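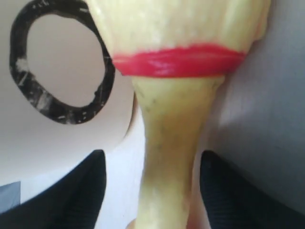
According to Violeta Salinas, a robot earns its place in a workshop by handling soft things well, and she told the first party of the morning that rigid blocks had taught her staff very little.

The occasion was the January open day at the Niselo laboratory in Tiselden, where 46 visitors were received in small groups. The sorting table drew the longest queue. Two cream bins stand there against a pale cloth, one marked with an O and the other with an X, and the goods to be sorted are yellow rubber chickens.

The choice of goods is deliberate. A rubber chicken bends at the neck, trails its legs and seldom lies the same way twice. A grip that suits one end of it may be quite wrong for the other. Staff set the toys out afresh before each demonstration, and each group was allowed 30 minutes at the table, with time for questions.

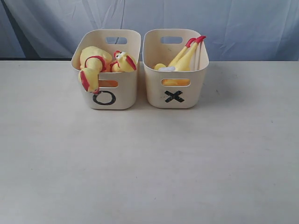

Fulgencio Valdovinos asked whether a leg left hanging over the rim should be counted as a fault. The laboratory's present rule is that a toy counts as sorted if it rests in the correct bin and stays there when the arms withdraw. A stricter rule is under discussion for the spring.

Much of the conversation concerned the use of two arms at one table. Each must keep clear of the other, and both must keep clear of the bins, which are light enough to be pushed out of place. Operators begin with a single toy laid in front of the bins and add others when the movements have become steady. 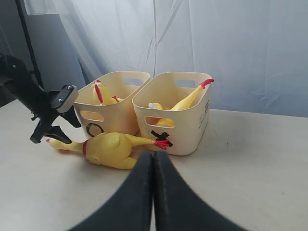 Further visits

The laboratory will open its doors again in April. Groups of up to 12 may apply through the Niselo front desk, and schools are asked to send one adult with every 4 pupils. The Gudeta hall next door will be used for talks, with tea served from three o'clock.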